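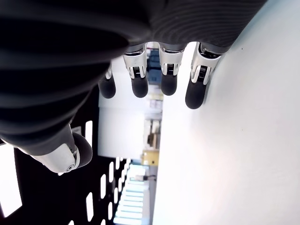 Silver joints and black fingertips

Questions about the Hollis Evening Choir

Do I need to be able to read music?
Not at all! Plenty of us can't. Glenys Grimshaw teaches every part by ear, line by line, and there are recordings to practise with in the car or the bath (the bath has better echo).

Is there an audition?
No. Come along, sit wherever you like and try a part. If it feels too high or too low, shuffle along a row and try the next one — people swap all the time.

What do you sing?
All sorts! Folk songs, rounds, a bit of gospel, and two lovely Maori songs that Noeline Katene brought us and has been very patient about our vowels. We're always after ideas, so bring yours.

How long are the evenings?
Two hours, with a tea break in the middle. Please bring your own mug.

What does it cost?
Your first evening is free. After that it's £6 a time, paid at the door, or £21 for four.

Can I bring my children?
Anyone over ten is welcome with a grown-up. Some of our strongest altos started that way.

Do you give concerts?
Yes, a summer one every June, and it's a joy. You don't have to take part, but do come and listen.

Who do I ask about anything else?
Vaida Sakalauskas looks after new singers and loves getting messages. Use the contact form and she'll write back.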